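Prosum 吊り下げタグ・台紙パック(50枚入り/200枚入り)

アクセサリーや小物の店頭販売に使う、穴あきの無地台紙です。フック什器、ワイヤー什器のどちらにも掛けられます。

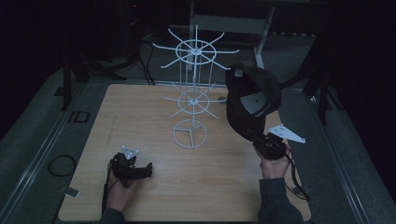 Stella Mohamediさんからは、以前の台紙は湿気の多い時期に穴のまわりから裂けてきたが、こちらに替えてからは掛け直しても破れにくくなった、ピアスの穴位置がもう少し下だとなお使いやすい、という感想が届いています。穴位置については、次の項にある「下穴タイプ」をお選びください。

■種類
標準タイプ:ピアス用の小穴が台紙の中央にあります。
下穴タイプ:小穴が中央より下にあり、上部にロゴや品名を入れる余白が取れます。
穴なしタイプ:ヘアゴム、キーホルダー、袋入りの商品向けです。吊り穴のみあいています。

■紙について
厚手の片面コート紙です。おもて面はつやを抑えた白、うら面は未加工で、ボールペンや鉛筆で書き込めます。スタンプを使う場合は、うら面なら水性インクで問題ありません。おもて面には油性または速乾性のインクをお使いください。水性では乾くまでに時間がかかり、重ねると色移りします。
生成りとグレーも用意していますが、下穴タイプは白のみです。

■サイズ
幅50ミリの縦長です。吊り穴は丸穴で、細い棒状のフックであればそのまま通ります。先端に樹脂キャップの付いたフックでは通らないことがあるため、その場合は長穴への変更をご相談ください。

■重さの目安
一枚に掛けられる商品は19グラム前後までです。これより重いものは、台紙が前に傾いたり、穴が伸びたりします。ブローチなど重みが片側に寄る商品は、補強シール(別売)を吊り穴のうら側に貼ってください。

■印刷
家庭用のインクジェットプリンターには対応していません。名入れは当店で承ります。原稿はPDFでお送りください。文字は必ずアウトライン化し、吊り穴の周囲には文字を置かないでください。
名入れは200枚入りのみの受付です。校正を一度お送りし、ご確認後に印刷へ進みます。校正後の文言変更は再校正となり、別途料金がかかります。

■保管
開封後は袋の口を閉じ、平らに置いて保管してください。立てて置くと反りが出ます。反った台紙は、本などの重しをのせて一晩置くとほぼ戻ります。直射日光の当たる棚では白が黄ばみますので、長期の陳列では台紙だけ先に交換することをおすすめします。

■ご注文と返品
無地のものは在庫があれば翌営業日に発送します。日曜は発送を休んでいます。未開封に限り返品をお受けしますが、送料はお客様のご負担となります。名入れ品の返品はできません。
ロットにより白の色味がわずかに異なります。同じ売場で並べてお使いの場合は、まとめてのご注文が確実です。

■関連商品
補強シール(透明・丸型)
OPP袋 台紙対応サイズ
値札シール Magesaシリーズ

商品についてのお問い合わせは、担当のWijayaまでメールでお願いします。サンプルは各タイプ一枚ずつ、無料でお送りしています。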